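Slide 4. The two arms in our shared workshop

Say slowly: we built this at the Cladia workshop, on evenings, mostly Thursday. The budget was 800 and we passed it by 170.

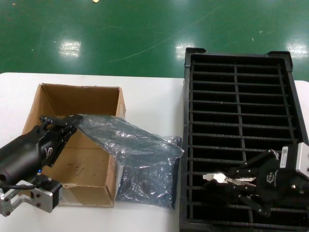
Keys in the right gripper, over the black crate.

Explain the task. The arms must sort small things between box and crate. Keys are difficult, they are thin and they shine. I closed the fingers at 80 percent force and stayed with this value.

Pause for questions. Then slide 5, the wiring.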